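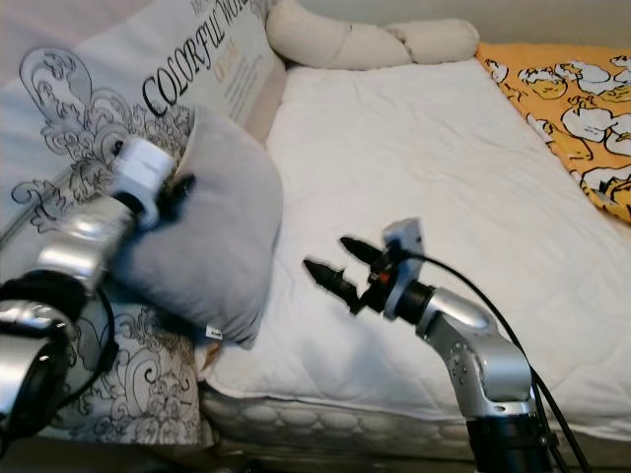
A white quilted cover and a cartoon-print blanket on a bed.

I spent most of October chasing signatures, so forgive me if I sound a little giddy, but the night-shift fatigue project has its funding and we start work this month! The call results came out at 8 in the morning and I read the email standing in my kitchen, then read it again to make sure I had the right project number.

For those of you who haven't followed along, the project is called Suto. It looks at how tired people are when they work overnight in plants and warehouses, and what that does to the number of slips, near misses and plain old wrong-button moments. Four partners are in it. Vosov is coordinating (that's us, and I'm the one who will be bugging everybody for timesheets). Jedus is building the reporting tool. The Alarcón plant is giving us its packing and furnace lines as the first test site. The fourth is the small sleep research group led by Kwesi Amegashie, who has been asking us to do something like this for as long as I've had this job.

We were one of 55 proposals on the shortlist in the workplace safety part of the call. I'm told the evaluators liked that we already had a site signed up, and that they were less thrilled with our dissemination plan, which they called "brief." Fair enough. I wrote it on a train.

So what happens now? First up is the baseline survey. It goes to 1,269 shift workers at Alarcón, and it asks when people sleep, how long, what wakes them up, how they get home, and whether they've had a near miss they never reported. It's anonymous, it takes a coffee break to fill out, and supervisors don't see individual answers at any point. I can't say that last part often enough, because it was the first thing the worker reps brought up and they were right to. We changed two questions after talking with them and threw out a third one that asked about second jobs.

Kwesi's group will then go through the old incident log, all 2,556 entries of it. A lot of those are one-liners like "pallet, aisle, no injury," typed by someone who obviously wanted to go home. The idea is to line them up against the shift rosters and see where they bunch together. Kwesi has a hunch that the second night in a row is worse than the first, and that the drive home deserves a lot more attention than it gets. I have a hunch too, but mine is only that the roster files will be in four different formats.

Jedus comes in once the survey is back. Their tool lets a worker log a near miss from a phone or from one of the terminals by the line, without hunting for a supervisor or a paper form. I tried an early version and got through it in four taps, gloves off. With gloves on I got nowhere, so that's on the list. The first real trial will be on the packing line, and the furnace crew joins later if the packing folks don't hate it.

A few of you wrote in to ask whether Suto will recommend shorter shifts. I don't know yet, and I'd be making it up if I told you otherwise. The contract says we publish what we find, including the parts that are awkward for the site, and Alarcón's management signed that page with everybody else. Break timing, lighting and the order of the rotation are all on the table. Pay isn't, since it belongs to the bargaining talks and we've promised to stay out of those.

If your company runs nights and you'd like to be a second test site, please get in touch soon. We have room for one more, and I'd love it to be something other than heavy industry (a hospital laundry, a bakery, a parcel depot, I'm easy). You'd need a roster we can read, an incident log that goes back a while, and worker reps who are willing to sit in on the planning calls. Those are at 4 in the afternoon so people coming off nights have had a chance to sleep.

The survey questions will go up on the Vosov project page as soon as the translations are checked. Members can send comments straight to me until then.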